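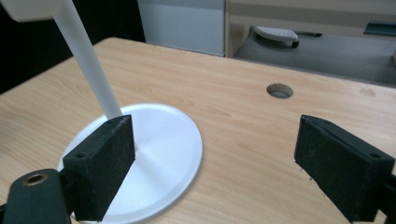
Filed under: Hand-held Grippers > Good Practice

How often should we wipe the finger pads? Our Danville group has no written rule and I'd love to borrow one!
Posted by Ziltell

Welcome! We do it every 30 grasps, with a lint roller and then a barely damp cloth (no solvents, please, they can be hard on foam). Dust and lint do build up, so put it in your checklist and have each person initial it.
Posted by Uslow

whenever they look fuzzy
Posted by Kennedy

Last updated: September
We use cookies to keep you signed in.
Contact | Back to top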